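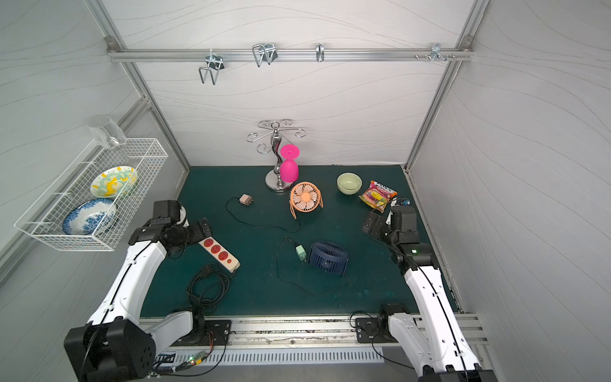 Stopping the cells was the right call, Wajid Mughal said, and it should have come a day sooner. He said the first report from the floor was clear enough to act on and that he would have liked to see the power cut that same evening.

ELTUDHOLM, Friday, April 10, 2026 – Murkonier today told customers to stop using the two-arm mode on all work cells that run the Kikance motion controller. The notice follows a fault at the company's Eltudholm site in which one arm of a cell kept moving after the stop button had been pressed. No one was hurt. An arm link and a gripper finger were damaged.

The notice covers 17 cells. Most are at Murkonier's own site, and the rest are on loan to Durrani, which uses them to test the handling of small household goods and electrical parts. Cells fitted with a single arm are not affected.

What happened

The cell was running a cord-handling task. In this task the two arms work from the front of the table, pick up small appliances, plugs and power strips, and move them to set positions. The arms share the space in the middle, and the controller is supposed to keep a safe gap between them or, when a hand-over is planned, bring them together slowly.

During a run late in the shift, the right gripper picked up a length of cord that was also looped under the left arm. The left arm began to lift. The cord pulled tight, and the load on the right wrist went over its limit. The controller flagged this as it should have and put the right arm into a hold. It did not pass the hold to the left arm, which went on with its planned move.

The operator pressed the stop button on the cell. The right arm lost drive power. The left arm did not. It finished its move with the cord still caught and struck the right arm near the wrist. The operator then switched the cell off at the main breaker, and everything came to rest.

Murkonier's first review found two separate faults in the controller software. In two-arm mode, a hold caused by overload was treated as a matter for one arm only. And if the stop button was pressed while one arm was already in a hold, the controller took the stop as already carried out and left the other arm's drive on. Either fault alone would have been serious. Together they meant that the one thing the operator had been trained to do did not work.

The stop button itself was tested after the event and is sound. So is its wiring. The signal reached the controller each time it was pressed.
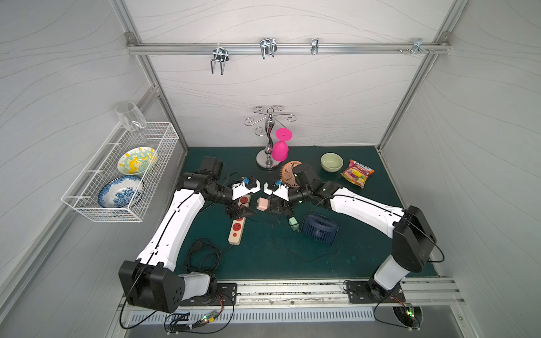

The company then tried to bring the fault back on purpose. Engineers ran the same task 323 times on a cell with its guards closed and no one within reach, using the software version that had been loaded on the day. They could not get the fault in ordinary running, even with the grippers working close together. It came back only when an overload hold on one arm was forced first and the stop was pressed within 90 seconds of it. After that time the controller clears the hold, and the stop works on both arms.

That window explains why the fault was not found earlier. The routine stop test, carried out at the start of each shift, is done with both arms free and carrying nothing. Every cell passed that test, including the one that failed. The test was written for single-arm cells and was carried over when two-arm mode was added. Murkonier accepts that it should have been rewritten at that point.

The review also looked at loose cord. Thin cable is hard for the arms to handle. It can slide, loop over itself, or run beneath something else on the table, and the controller's plan has no good way to allow for cord that is fixed at its other end. The task had been approved for two arms without a limit on how much slack cord could be left in the shared space. The company does not regard the cord as the cause of the fault, but it is the most likely way to set it off, and the task rules will change.

What customers should do now

Turn off two-arm mode in the Kikance settings and restart the controller. The change does not take effect until the restart. Single-arm running may go on as before.

Do not rely on the cell's stop button if both arms have power, for any reason, including service work. Use the main breaker. Keep the area in front of the cell clear and make sure the breaker can be reached without leaning past the arms.

If an arm has gone into an overload hold at any time since the last software update, save the log before restarting and send it to Murkonier. Logs are overwritten, and a restart may remove the part that is needed.

Do not try to free a caught cord or part by hand while either arm has power. Switch off at the breaker, wait for the arms to settle, and support the upper links before opening a gripper. The arms have no brakes on the wrist joints and can sag.

Durrani was told by phone before the notice went out and has switched off two-arm mode on its cells. It has asked for an independent check of the corrected software before it turns the mode back on. Murkonier has agreed to pay for that check and to share the full result with all users – whether or not it is favorable.

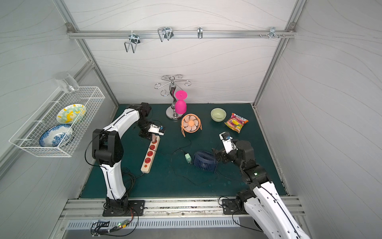
Murkonier Product Safety Department

The department has been in charge of the review since the cell was taken out of service. It reports straight to the head of the company and can keep a product off the floor without the agreement of the sales or engineering teams.

A corrected version of the Kikance software is being tested now. In the new version a hold on either arm stops both, and the stop button cuts drive power to both arms no matter what state the controller believes they are in. Mughal said the software change was needed but that he did not think it was enough, as a stop that passes through software at all can fail in ways that are hard to foresee. The department agrees. A small relay will be fitted to every two-arm cell so that the button breaks the drive supply directly.

Relay kits will be sent out in May. Each kit takes a trained technician less than a morning to fit, and Murkonier will send one to any site that asks. There is no charge for the kit or the visit. Two-arm mode will stay locked on any cell that has the new software but not the relay.

The shift-start stop test is also being replaced. The new test includes a press of the button while one arm is in a forced hold, then the same again with the other arm. Until it is issued, the old test should still be done on single-arm cells, and the result written in the cell log as usual.

Work on the cord-handling task at Eltudholm goes on with one arm powered at a time, at reduced speed, behind closed guards. The damaged cell has been set aside with its controller untouched so that it can be looked at again if the independent check raises new questions.

The operator who was on shift reported the event in writing within the hour and has helped with the review throughout. The department found nothing in the operator's actions that led to the fault.

Customers who have seen an arm keep moving after a stop, even for a moment and even if it was not reported at the time, are asked to contact the department through their usual service line and say that the call is about the two-arm stop notice. Those calls will be put through ahead of other service requests.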